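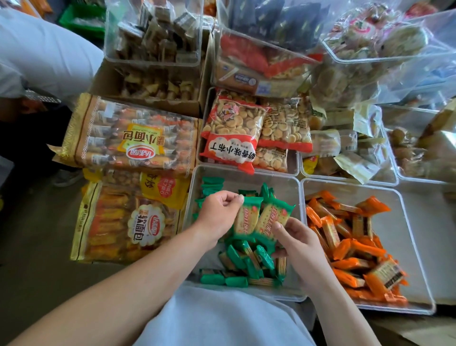

Section 4: Recording handwork in a shop or storeroom

By this point you should have the Sivano headset charged and fitted, and you'll have made your practice clip from Section 3. Well done! The fiddly part is mostly behind you. This section covers the rules we ask everyone to follow when they record real handling work, such as sorting and straightening packaged goods in open bins, so that the recordings can be used to teach a robot arm how to do the same sort of job. We've tried to write the rules the way we'd explain them if we were standing next to you with a cup of tea, so please forgive us if we go on a bit in places.

The rules apply at every site that records for Starnance, large or small. If the shop you're in has house rules of its own, the stricter rule wins. That goes for food handling as well.

4.1 Before you start

1. Ask the shop owner or manager for permission on the day, even if there's already a signed form in the folder. People change their minds and that is entirely their right.

2. Let anyone who'll be nearby know that you are recording, and tell them what the recording is for. A plain sentence or two will do. If someone would prefer not to be in it, agree on where you'll each be working, or wait until they've finished.

3. Wash and dry your hands. Take off rings, bracelets and watches, and push long sleeves up past the elbow if you can do so comfortably. Forearms are useful to us, and a floppy cuff hides the wrist at just the moment we'd like to see it bend.

4. Choose a plain top in a light or middling colour. Please avoid large logos and shiny fabric – your own shirt front will be in view far more often than you'd expect.

5. Set out the bins within easy reach. You should be able to touch the bottom of the farthest bin you plan to work in without tipping your weight onto it. The bins behind that one can stay where they are, full of whatever they're full of. We'd much sooner have a real, crowded display than one that has been thinned out for our benefit.

6. Look down at the bin you'll start with and check the preview on the handset. Both hands should be in the picture when they're resting on the rim. If only your fingertips show, tilt the headset down one click and try again.

Note: Don't rearrange the stock to make it look nicer before you record. The untidy bin is the starting point of the task, and the robot will need to cope with packets lying every which way.

4.2 Working in the bins

Work at the pace you'd use if we weren't there. New people nearly always slow down and start moving like they're defusing something, and the recordings come out strangely stiff. Emil Fuchs, who trained most of the Brillville team, gets people to chat for a few minutes before the first clip, and it does help.

1. Start with your hands out of the bin, resting in your lap or on the rim. Hold still while you count to 2, then begin.

2. Pick packets up by the body or by the crimped end, whichever comes naturally. Both are fine. What we ask is that you don't pinch hard enough to crush what's inside, as biscuits and crackers break very easily and the shop still has to sell them.

3. Where you can, bring one packet up at a time. Small bars and wafers tend to come up in a cluster, and when that happens you may simply keep hold of the cluster and straighten it with your other hand. 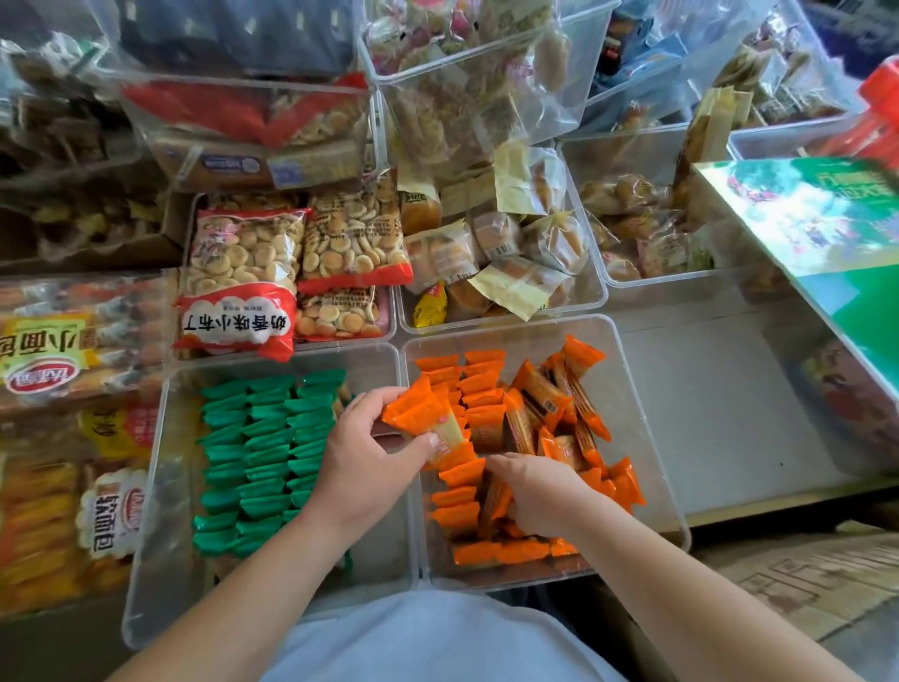 4. Finish what you're doing in one bin before you cross over to its neighbour. If you notice a packet that belongs next door, you can certainly move it, but put it all the way down and let go of it before you reach for the next one. A packet that's dropped from a height counts as a slip, and slips have to be marked afterwards (see 4.4).

5. Keep your head fairly steady over the bin. You don't have to hold your neck rigid, and please don't try, because you'll be sore by lunch. Just avoid glancing up at every noise. If you need to look away for more than a moment, lift your hands out and pause the clip.

6. Let both hands do their share. Many of us steady the packet with one hand and tuck or turn it with the other, often without thinking about it, and that teamwork between the hands is the thing the engineers ask us for most often.
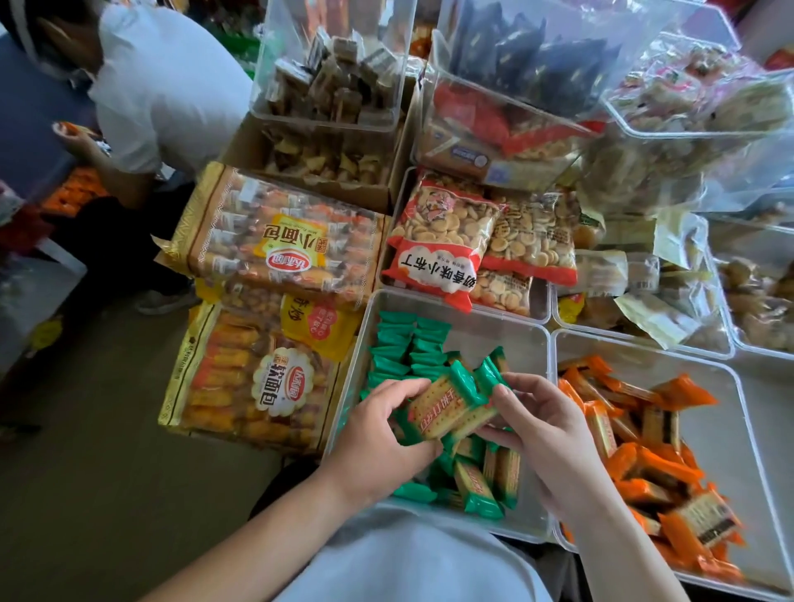

Figure 4-1. Both hands on a single biscuit packet above its bin, with neighbouring bins left in place.

7. When the bin is done, bring your hands back to the resting position, hold still again, and stop the clip.

Caution: Never lean on, kneel on or brace yourself against a bin or a bag of stock. Clear plastic bins can crack along the corner without much warning, and the edges are sharp.

Caution: Set aside any packet that is torn, open or puffed up, and tell the shop. Don't put it back to finish the clip tidily. One spoiled clip is no trouble to us at all.

Note: A loosely filled bin and a neatly packed one are both worth recording. If the bin is a bit of each, with tidy rows at one end and a jumble at the other, so much the better.

4.3 Breaks, reach and posture

Sorting at floor level or on a low platform is harder on the body than it looks. Sunita Szabo wrote this part of the guide after a season of doing it herself, and she asked us to be firm about it.

1. Take a proper break after every 34 clips, or sooner if your back, knees or wrists are asking for one. Stand up, walk about, and drink some water.

2. Swap bins or swap places with your partner after the break so that you aren't reaching to the same side all day.

3. Use the folding stool or the knee pad from the kit bag. They're there to be used, and they wash well.

4. If two people are working at the same display, agree out loud on who has which bins. Hands meeting in the same bin can't be sorted out later by the labelling staff, and you might also bump heads, which in a headset is no fun.

Caution: If the headset feels uncomfortably warm against your forehead, take it off and switch it off. Leave it out of its case until it has cooled down.

4.4 Checking and naming your clips

Please go through your clips while you're still on site. It's so much easier to redo one with the bins in front of you.

1. Play back the first clip and the last clip in full, and skim through the others.

2. On each one, check that you can make out which packet is being held and what both hands are doing. The printing on the wrapper doesn't need to be readable, although it's lovely when it is.
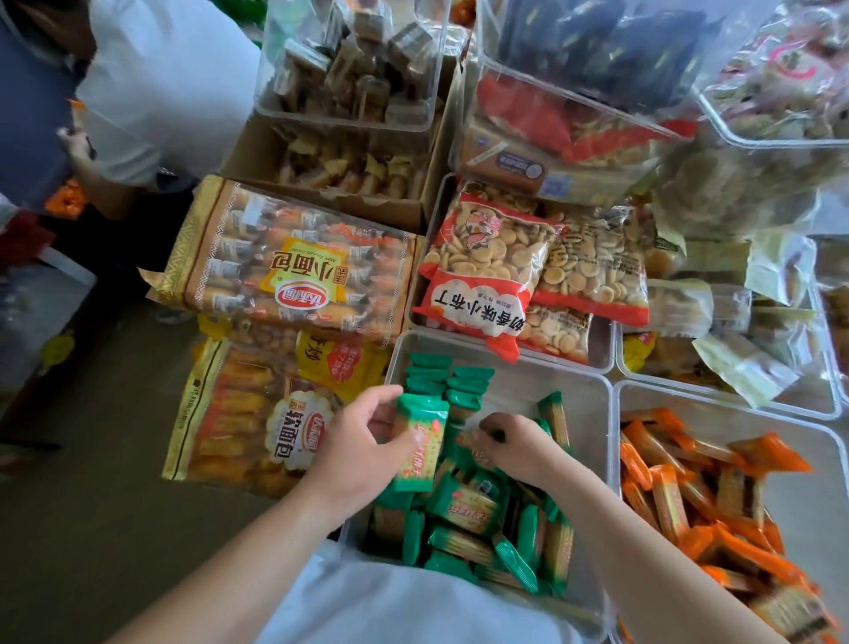 Figure 4-2. One cracker packet held upright in the left hand, right hand among the packets in the same bin.

3. Mark slips with the S tag. Don't delete them! A dropped or fumbled packet that you then recover is good teaching material, provided that it's labelled.

4. Delete any clip showing a customer's bank card, phone screen or paperwork, and make a note in the log that you've done so. You needn't write down what was on it.

5. Name the task in everyday words, such as "straighten green cracker packets" or "move orange bars to front of bin". Put the item first if you run out of room. The name field holds 81 characters, including spaces.

6. Plug in the headset and choose Send. A full card holds nearly 200 clips and may take a good while on shop wi-fi, so you're welcome to take it home and send from there, as long as the card stays locked in the case on the way.

Note: If the upload stalls, leave the card alone and start again at step 6. The headset remembers which clips have already gone.

4.5 Leaving the site

1. Walk the display with the owner or manager and ask whether anything needs to go back differently. Some like the bins left just as you've sorted them, and others have their own order.

2. Wipe down the bin rims you've been resting your hands on.

3. Count your kit back into the bag, knee pad included, and thank whoever let you in.

Section 5 explains how to add the labels, and what to do when you and your partner disagree about one.

© Starnance, Brillville | Contact the Sivano support desk | Back to top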